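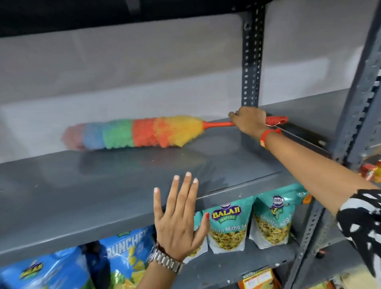 Dusting an emptied upper shelf with a microfiber duster. Packaged snacks stay in place on the shelf below.

Shelf Cleaning: Household and Shop Tips for Recording Contributors

This page is issued by Drundon to contributors who record everyday cleaning for the Beltitz learning set. The set holds 3000 recordings of household and shop tasks, of which 114 show shelves being dusted. Further shelf recordings are requested through December.

Before recording

Clear one shelf completely. Goods on the neighboring shelves may remain. Wear your usual clothes, and keep a watch or bracelet on if you normally work with one. Shake the duster outdoors or over a bin. A duster that is already loaded with dust will only move it along the metal.

Cleaning the shelf

Start with the highest shelf and work down. Lay the duster flat and draw it from the back panel toward the front lip in long, slow strokes. Press lightly; microfiber holds dust best when the fibers are not crushed. On slotted uprights, turn the duster on end and twist it against the holes. Sticky marks should be wiped with a cloth dampened in warm water and a drop of dish soap, then dried before any goods are returned.

Keep both hands in view where the task allows. Clean at your ordinary speed and do not repeat a stroke for the sake of the recording. If you drop something, pick it up and continue. Corrections of this kind are useful to the system and should be left in.

Restocking

Wipe the base of each package before it goes back. Place older stock at the front. Restocking is a separate task and should be recorded under its own label.

Submitting

Each recording should cover one shelf from first stroke to last. Files are reviewed on Monday by Precious Maluleke. Questions about labels may be addressed to Hok-lam Tseng at the Mathebula office.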